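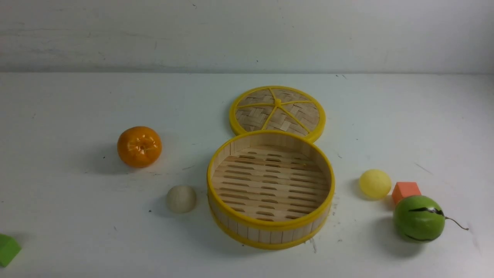
Bamboo steamer, open, with its lid behind it.

Kidness play kitchen list, version 3
README
Last changed Apr 22, 2002

Hi! This is the list of play kitchen pieces I've been keeping for the Vemberg toy library, and this file is supposed to save you from emailing me. (Email me anyway if you get stuck, I like the mail.) It started as a page of notes taped inside a cupboard and it now has 1,250 rows, so I gave up and made it a proper table.

What's in the folder

kitchen.txt is the main table, tab separated, one row per piece. Pieces, please note, and not sets! A steamer gets a row for the basket and another row for the lid, and both rows carry the same set code. I went back and forth on this for ages. Renzo Dal Bello wanted one row per set, which is tidier to look at, but then a lid goes out on loan without its basket and you have no way to write that down.

colors.txt is the list of color words. There are 40 of them and I'd love it if you stuck to those. "Tan" is in there, "light tan" is in there, "biscuit" is not (sorry, Elisa).

changes.txt is what it sounds like.

The columns

set: the set code, two letters and a number. ST is steamers, BN is buns and dumplings, FR is fruit, VG is vegetables, PN is pans.
piece: plain everyday name. Basket, lid, bun, ball.
main: the main material or look, from whoever handled it last.
trim: edges, rims, bands, knobs. Leave it blank if there's nothing to say.
color1, color2: see above.
home: the shelf or tub where it lives.
note: anything at all. I read every one of these.

Steamers, since everyone asks

Row 39 is the steamer I get the most questions about, so let me just write it up properly. The basket is round, with upright strips of light bamboo all the way around the side and a slatted floor with gaps in it. It's held together by yellow plastic, one band at the top and another near the bottom. The lid is basket weave with a yellow ring and thin yellow spokes coming out of a little hub, and a lot of people type it in as a wheel. It is not a wheel! It's row 40, set ST3, same as the basket.

For main I put bamboo and for trim I put yellow plastic. If yours has plain wooden bands then it's a different set, and you want one of the Koller ones. Those have their own codes and I haven't finished them.

Please store the lid next to the basket or on top of it. Gertraud Mösli keeps hers hanging on a nail, which looks wonderful, and I've typed "nail" in the home column for her.

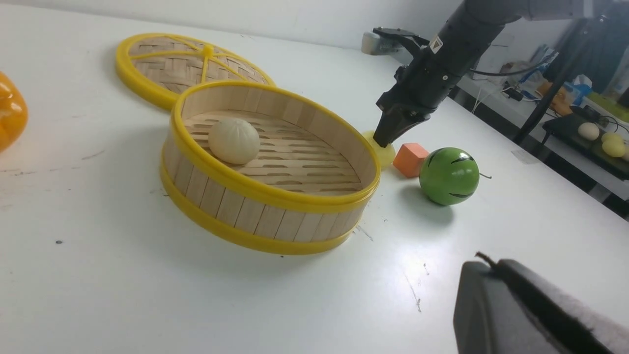
Reading time: 3 minutes

Buns and what goes with them

The pleated bun lives in the steamer. I mean that literally, the home column says "in ST3", and if you find it in the bread tub please put it back. It's pale cream with the folds gathered up at the top, and kids spot it as a steamed bun right away. Any bun without pleats goes in as "round bun" and can live on a tray.

Fruit is messier. The green ball painted like a watermelon, with the dark jagged stripes and the skinny stem, is FR and not "balls". I know it's a ball. Ionuț Toma had it under balls until March and then we couldn't find it for a whole afternoon when a group was playing grocery store, so now it's fruit and it's staying fruit.

Plain foam cubes, like the orange one, don't have a food name and I've stopped trying to give them one. Over the years they've been in here as cheese, carrot and cake. Put "cube" in piece and the color in color1, leave set blank, done.

Things I know are wrong

Some of the older vegetable rows say "pepper" and don't say which kind. Bell pepper if it's fat, chili if it's thin, and fix it when you see it.

The Grurkow tubs got relabeled after I typed the home column, so anything that says "G shelf" may be out of date.

Trim is blank on most of the pans. I just haven't done it.

Using the list

Copy it, print it, cut it up, I don't mind. If you add rows, add them at the bottom and don't re-sort, because Marion Farquharson looks things up by row number and she has them penciled on her tub lids. Corrections go in changes.txt with your initials, newest at the top.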